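Workshop Safety Inspection Checklist with Comments
Electronics repair and refurbishing area, Building 2, Dekero site

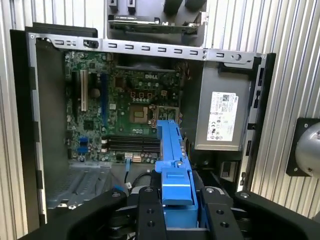 Scope: work benches, portable electrical equipment, storage racking, soldering stations, battery storage, exits and first aid. The loading dock and the paint room have their own sheets. Ratings are S (satisfactory), A (action needed) and N (not applicable). Items marked A stay open until the area lead has entered a closing date on the register.

Inspection started at 7:40 a.m., before the first shift reached full staffing. Items 4.2 and 4.3 were checked again after lunch with the extraction running.

1. Floors, aisles and exits

1.1 Main aisle clear to full marked width: S
1.2 Floor markings legible: A
Comment: Yellow line worn through between benches 6 and 9. Repaint at the May shutdown.
1.3 Exit doors open freely from inside: S
1.4 Exit signs lit: S
Comment: North sign runs on its own battery when the breaker is opened. Tested.
1.5 No trailing cords across walkways: A
Comment: One extension cord run under the rubber mat at bench 3. Removed during the inspection. Mats are not cord covers. A ceiling drop has been requested for this bench twice.

2. Portable electrical equipment

2.1 Power strips not connected to other power strips: A
Comment: Two found in series at the test bench. Replaced with one longer unit. The wall outlets on that side are badly placed, and the fault will come back until they are moved.
2.2 Plugs, cords and strain reliefs undamaged: S
2.3 Inspection tags in date: A
Comment: Heat gun at bench 5 has no tag. Taken out of service and placed on the red shelf.
2.4 Ground fault outlets trip on test button: S
2.5 Units disconnected from the wall before covers come off: S
Comment: Observed on three jobs. Staff also held the power button after unplugging, as the work instruction requires.
2.6 Power supplies not opened outside the marked area: S

3. Benches and static control

3.1 Bench mats bonded to ground point: S
3.2 Wrist straps tested at start of shift: A
Comment: Test log blank for two shifts. The tester works. Log sheet moved from the office to the side of the tester.
3.3 Sharp metal edges on open cases handled with cut-resistant gloves where practical: A
Comment: Gloves available in large only. Order medium and small. First aid book shows four minor finger cuts since the previous inspection, all from sheet metal.
3.4 Loose screws and brackets kept in trays: S
3.5 Bench lighting adequate: S
Comment: Target at the work surface is 800 lux. Lowest reading was at bench 8 and was above target with the task lamp on.

4. Soldering and fume extraction

4.1 Iron stands stable and fitted with guard: S
4.2 Extraction arms hold position: A
Comment: Arm at station 2 sinks under its own weight. Friction joint to be tightened or replaced. The Fledico arms at stations 3 and 4 hold as they should.
4.3 Filter change within hours limit: A
Comment: Hour counter on the main unit read 1228. Filter sticker does not show the reading at the last change, so the interval cannot be confirmed. Change the filter now and write the counter reading on the new sticker.
4.4 Hand washing sink stocked: S
4.5 No food or drink at stations: S

5. Storage and racking

5.1 Load signs posted on each bay: A
Comment: Sign missing from bay C. Maximum per shelf level is 800 lb, same as bays A and B.
5.2 Uprights and beams free of impact damage: S
5.3 Beam locking pins in place: A
Comment: One pin missing at bay A, second level, left side. Level unloaded until fitted. Spare pins are in the Tamurex cabinet, bottom drawer.
5.4 Heavy items stored between knee and shoulder height: S
5.5 Top shelf items boxed or strapped: S
5.6 Step stool and ladder inspected: S

6. Batteries

6.1 Coin cells bagged or taped before disposal: S
6.2 Lithium packs kept in the metal cabinet: S
6.3 Swollen packs isolated: N
Comment: None held at time of inspection. Sand bucket present and dry.
6.4 Cabinet kept 50 inches or more from cardboard: A
Comment: Flattened cartons leaning against cabinet door. Moved. The distance is a site rule and is to be marked on the floor in tape.

7. Fire and first aid

7.1 Extinguishers in place, gauge in green: S
Comment: Unit 3359 by the south door has a cracked hose clip. Still serviceable. Cieślak to replace the clip at the next service visit.
7.2 Access to extinguishers clear: S
7.3 First aid kit complete: A
Comment: Short of small dressings and eyewash. Eyewash is a same-day item.
7.4 Emergency numbers posted: S
Comment: Sheet still lists the old extension for the front desk — correct by hand until reprinted.

Priority for closing: 5.3, 7.3, 4.3, then 2.1. Remaining items by the next scheduled inspection. Copies to the area lead and the notice board.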